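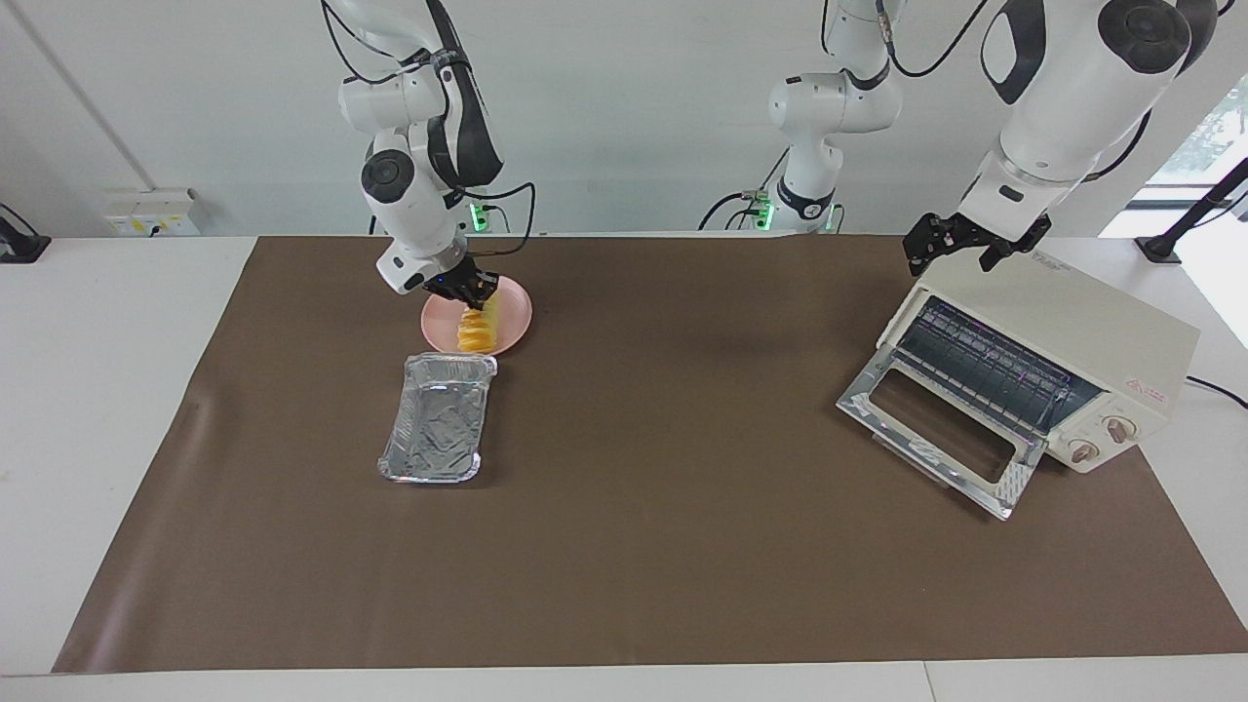
Cozinha de apoio: novas orientações para o uso do forno elétrico

A Coordenação de Serviços Internos da Rusota informa que a cozinha de apoio do edifício Lumenta passa a dispor, a partir de março, de um horário alargado para o aquecimento de refeições ligeiras. O alargamento responde aos pedidos recebidos no inquérito interno de fevereiro, no qual 64 respondentes indicaram o forno elétrico de bancada como o equipamento que mais utilizam à hora do lanche.

O forno pode ser usado entre as 8h00 e as 18h30. Cada utilização não deve exceder 30 minutos, incluindo o tempo de arrefecimento e a limpeza. Nos períodos de maior procura - em especial entre as 12h30 e as 14h00 - solicita-se que os utilizadores agrupem as suas refeições sempre que o espaço o permita.

Preparação dos alimentos

Os alimentos devem ser preparados na bancada, antes de se abrir o forno. Os produtos fatiados, como pão ou queijo, são dispostos primeiro num prato e transferidos depois para um tabuleiro de alumínio. Os pratos da cozinha, incluindo os coloridos, destinam-se apenas a servir e não podem ir ao forno.

Convém separar as fatias antes de as colocar no tabuleiro. Empilhadas, aquecem de forma desigual e o queijo tende a escorrer para os cantos, onde queima com facilidade. Uma única camada, com algum espaço junto às paredes do tabuleiro, dá melhores resultados.

Os tabuleiros de alumínio encontram-se no armário inferior, junto aos guardanapos. No último ano foram consumidos 1.389 tabuleiros nas cozinhas da Rusota, número que a Coordenação gostaria de ver reduzido. Um tabuleiro limpo e sem furos pode ser reutilizado pela mesma pessoa ao longo do dia. Depois de usado, deve ser passado por água e depositado no contentor amarelo.

Utilização do forno

A porta do forno abre para a frente e para baixo. Deve ficar livre, à sua frente, espaço suficiente para que desça por completo, e nenhum prato ou tabuleiro pode ser pousado sobre o vidro. O tabuleiro assenta na grelha, centrado, sem tocar nas paredes interiores.

Terminado o aquecimento, os botões são repostos na posição de desligado e o tabuleiro é retirado com as luvas de cozinha. As migalhas só se limpam com o aparelho frio e desligado da tomada. O cabo de alimentação deve permanecer afastado da porta e das zonas húmidas da bancada.

Material disponível

A cozinha recebeu no início do mês 106 peças de loiça, fornecidas pela Vemen, entre pratos, taças e canecas. Pede-se que a loiça seja lavada e arrumada logo após a utilização. As peças lascadas devem ser entregues na receção para substituição.

As sessões de esclarecimento sobre higiene alimentar, organizadas no âmbito do programa Kikness, serão retomadas em abril, na sala contígua à cozinha. As inscrições fazem-se na receção do edifício, até às 17h00, e são limitadas à lotação da sala.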